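Gonby Carpet Tile, Charcoal

Item no. 2789
Sold by the box
In stock, ships from our warehouse in 2 working days

Gonby is a loop pile carpet tile for offices, workshops, classrooms, and finished basements. It comes in one thickness and four colors: charcoal, slate, sand, and moss. This page covers charcoal. The other colors have their own pages and are made to the same specification.

The tiles are square and can be laid in line, quarter turned, or in a brick pattern. Quarter turning gives a light checkerboard look in sand and moss. In charcoal the effect is hard to see unless the light comes in low from one side, so most customers lay it in line and save the time.

What is in the box

Each box holds enough tiles to cover 80 square feet. We suggest adding one extra box for rooms with a lot of corners or door openings, and keeping a few tiles back for repairs. Tiles from different production runs can vary slightly in shade. If you need to match an earlier order, send us the run code from the end label and we will check what we have.

Installation

Leave the boxes in the room overnight before you start. The floor should be dry, level, and swept clean. Find the center of the room, snap two chalk lines, and work outward. Gonby tiles can be fixed with a tackifier or with corner tabs. Tabs are sold separately under the name Ala and come on a roll. Do not use a full spread permanent adhesive, as single tiles can't be lifted afterward.

Cut from the back with a sharp utility knife and a straightedge. Change blades often.
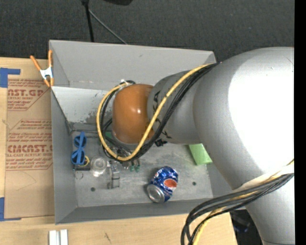

Charcoal is the color we sell most of, and the one we recommend for rooms where people work all day. It hides lint less well than slate but holds up better against scuffs and dark marks. It also goes with most furniture. A light wooden tabletop stands out clearly against a dark charcoal carpet, and a gray bin or gray shelving blends in without looking drab. If your furniture is mostly black, consider sand, or the room may feel closed in. Free samples are available in all colors, limit 2 per order.

Care

Vacuum regularly, more often near entrances. Blot spills with a white cloth and plain water. For grease, use a carpet cleaner marked safe for nylon and test it on a spare tile first. A badly stained tile can be pulled up and swapped with one from under a cabinet.

Specification

Pile: nylon loop
Backing: bitumen
Edges: straight cut
Suitable for rolling chairs: yes
Suitable for underfloor heating: yes, with tackifier only
Suitable for bathrooms or outdoor use: no

Related products

Hananetti entrance matting, ribbed, charcoal and brown
Şimşekoğlu aluminum transition strips, flat and ramped
Ala corner tabs, roll

Returns

Unopened boxes can be returned within 30 days of delivery. Opened boxes and cut tiles can't be returned. Please check the color and run code on the label before opening.

Page updated 2022-12-07. Prices are shown in the cart after you enter your zip code.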